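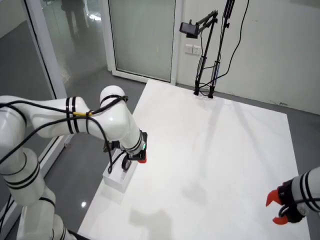

Birger Bråten
Workshop support, Bakke

2 min read

Home Tickets Stock Rooms Contact

Ticket 432: box on the white top keeps shifting
Status: open, waiting for parts
Opened: April

Problem as reported: the long white box that holds the roll doesn't stay put. Every time the roll is lifted out or dropped back in, the box creeps towards the left edge of the white top. It was found on the floor once, with a split corner. That box has been replaced with another of the same kind.

The box is the Otden narrow one with no lid. It weighs very little empty, and one roll doesn't add much. The underside is flat and has no feet. The roll is kept standing on its edge, so when it goes in at an angle it catches the top of a wall and pushes the whole box sideways.

9.10. Wiped the top with a damp cloth and let it dry. Wiped the underside of the box as well, and there was some dust on it. Put the roll in and took it out 14 times by hand. Box still moved, a little less than before.

9.40. Laid a sheet of kitchen roll under the box. Worse. Took it away again.

10.05. Moved the box further in from the edge. It stays on the top for longer but drifts just the same, and people then have to lean over to reach it.

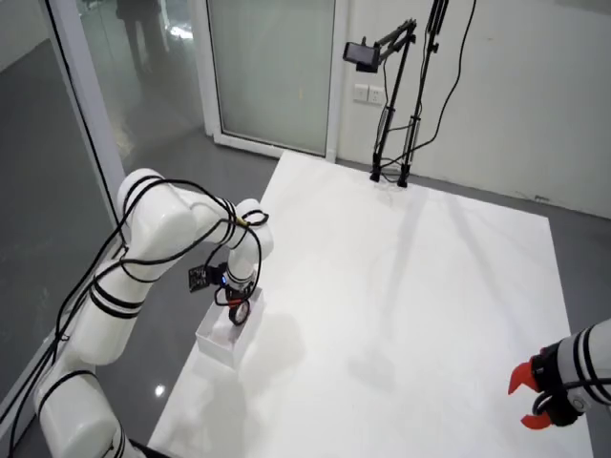 10.30. Tried two spots of reusable putty under the short ends. The box held for the rest of the morning. The putty came off in crumbs when I lifted the box to clean under it, and I had to scrape one end with a plastic card. Fine for a day or two, but I would not leave it like that.

11.15. Checked whether the top is level. Spirit level along the left side, then across. It is level both ways, so that can be ruled out.

Next I want to try thin rubber feet, the stick-on sort. Bistness sells them in bags of 500, far more than we need, and the small bag of 8 is out of stock. I have asked the Brollulus store room if they have any loose ones. If the feet raise the box too much I will cut a strip of drawer liner to fit underneath.

Please don't use double-sided tape on the top. It leaves marks and we have only just got the last ones off. 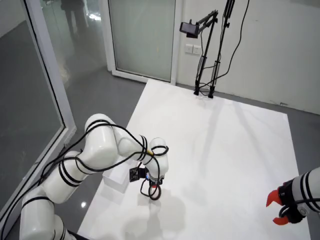

Thanakorn Ongart replied that the liner should go down first, as there is half a length of it left in the cupboard and the feet could take weeks. He also asked for a second roll to be laid flat at the other end of the box as a weight.

Liner is fine by me. I will cut it this afternoon, a finger's width smaller than the base so the edge doesn't curl up. On the second roll, I would sooner wait and see if the liner does the job alone. Leaving the ticket open until the box has been in use for a full week.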